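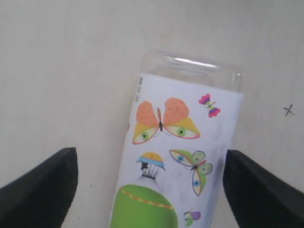 Paper label, clear bottle, butterfly on the front.

Thread on label adhesives and why some bottles are a pain to recycle. I spent December going through wash test data for Stillden, a small water bottler.

Most paper labels are held on with either hot melt or a water-based glue. Hot melt softens in a caustic wash. Water-based glue lets go sooner – but the paper can pulp and leave fiber in the flake.

Fiber is the real cost. It chars when the flake is extruded and shows up as dark specks in the pellet. We ran 2 glues, 100 bottles each, same wash time.

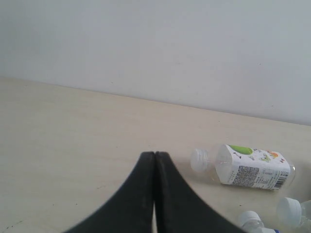
Busisiwe Le Roux replied that her plant sees more trouble from ink than from fiber, and asked if the wash water was checked for color.

It was, after each batch. Bleed was low for both glues. Heavier ink coverage would probably change that, so I wouldn't carry the result over to full-color sleeves.

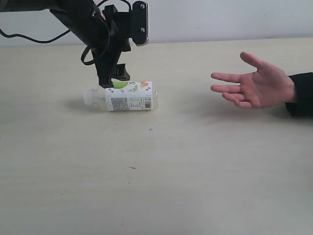

Bottle on the table, label side.

Next up is wet-strength paper, lot 3553 from Prirneck. It should come off in one piece. Numbers when I have them.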